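Cosutano Label Printer — Set-up Guide
Section 7: Loading the roll and first print

Read section 6 first if the printer is still in transit mode (amber light, no fan). Have ready: one roll, the power brick, the USB cable. Scissors, maybe.

7.1 Load the roll

1. Power off. Unplug the brick at the wall end.
2. Press both side tabs and lift the lid until it clicks. It stops short of vertical. Don't push past that.
3. Slide the two roll guides all the way out.
4. Drop the roll in, labels facing up, paper feeding toward you from the top.
5. Bring the guides in till they touch the roll. Touch, not squeeze. Tight guides = crooked labels.
6. Pull 2 inches of paper past the tear bar.
7. Close the lid. Two clicks, one each side.

Note: Brinkmann rolls have a thicker core. Take off the gray adapter rings before loading, keep them in the lid pocket. 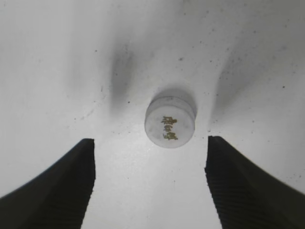
CAUTION: The print head is hot after a long run. Wait before reaching under the lid. Same goes for cleaning, see 7.4.

7.2 Calibrate

1. Plug in, power on. Wait for steady green.
2. Hold FEED until the light blinks twice, let go.
3. Printer feeds a few blank labels and stops at a gap. Normal.
4. Press FEED once. Exactly one label should come out. More than one — go back to step 2.

Repeat every time you change label size. Not needed for a new roll of the same size.

Round labels: set the media type to GAP, not CONTINUOUS, or the printer will feed untill it runs out of paper.

7.3 Connect and test

1. Install the Verosent driver before pluging in the USB cable. If you did it the other way around, unplug, remove the device from your printer list, start over.
2. Connect the cable. Straight to the computer, no hub for the first set-up.
3. Open Verosent, pick your label size, set darkness to the middle.
4. Print the test page. Borders should be even on all four sides.

Off to one side — recheck the guides (7.1 step 5). Faded along one edge — lid is only latched on one side. Too dark, text filling in — darkness down one step, try again.
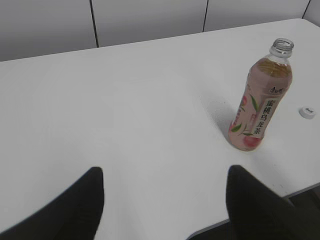

Maximum head temperature is 225 °F. Past that the light goes red and the printer pauses by itself. Leave it on, lid closed, it picks up where it left off.

7.4 Cleaning

Every roll change. Power off, let it cool, wipe the head with an alcohol pen in one direction only. Let it dry before closing the lid. No blades, no paper towel.

CAUTION: Never peel a stuck label off the roller with anything metal. Turn the roller by hand and use a fingernail.

Morklow cutter attachment: fit it after calibration, see section 8.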